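Friday, visit to the Orkari wallcovering and table linen works at Zonddale. Jinlong Jia led the tour, which started in the print hall.

The damask line runs rotary screens at a 200 mm repeat. Register drift was the main topic – the brown goes down last and shows any error. 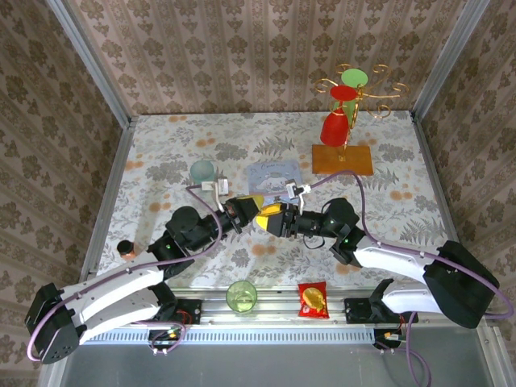

Damask paper, beige and brown, with fern-print cloth.

Paper is held 12 hours before trimming. Seams are butted, never lapped. 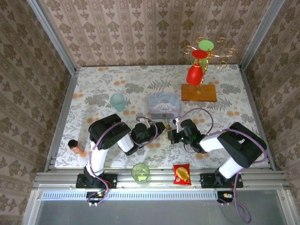
Repeat carried across back and side walls.

The linen section prints the fern pattern, order code 942, in gray and orange. Xue supplies the pigment. Cure time was not disclosed.

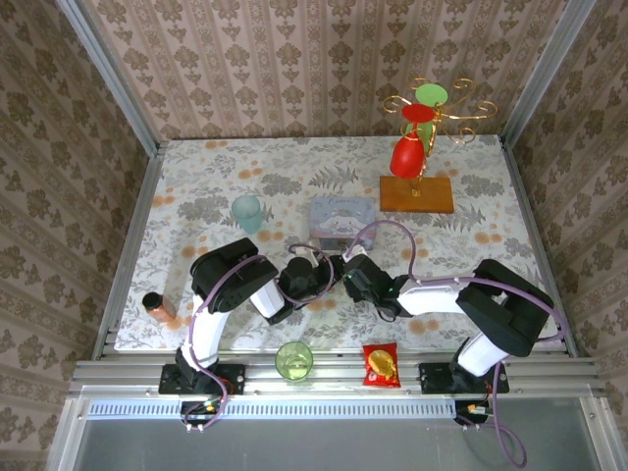
Fern and blossom cloth against the striped medallion layout.

Nursery designs occupy a smaller room. The ceiling pattern has a crescent-moon wand and stars on light blue, with a pink scalloped cloud border below.

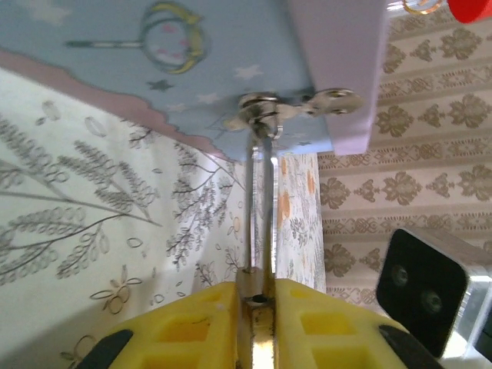

## Open points

- Light fastness data for the pink, requested from Irow
- Minimum order: 15 rolls, to be confirmed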